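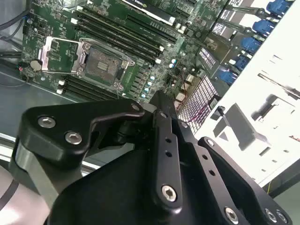 The gripper above an open CPU socket, load plate up.

Check the fingers before you touch the code

By Nga Ninh

When a cell that handles motherboards starts missing, most shops open the program first. I think that is the wrong place to start. At Otent we logged 255 faults on our Codero cell, and most of them went away with a hex key.

The finger plates are held by small screws, and screws back out. A plate that has shifted a little will still pick up a memory stick. It will not line up with a socket.

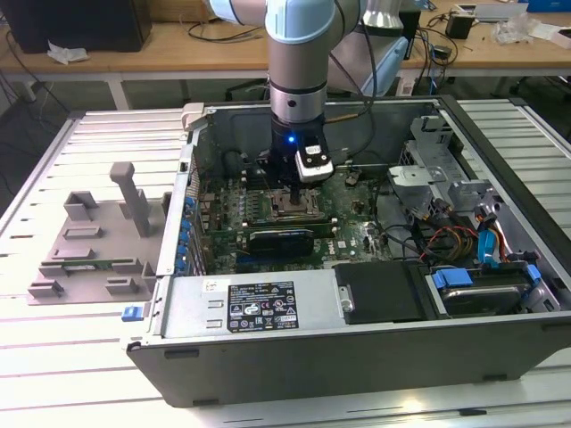

OPINION | MAINTENANCE

My rule is a screw check every 3 shifts, done by the person who runs the cell, with the arm locked out. Then check the wrist camera mount and see that the arm's cable can move freely. Retrain the positions last.

Managers tell me this costs production time. It does. So does a scratched board, and I would take the ten minutes.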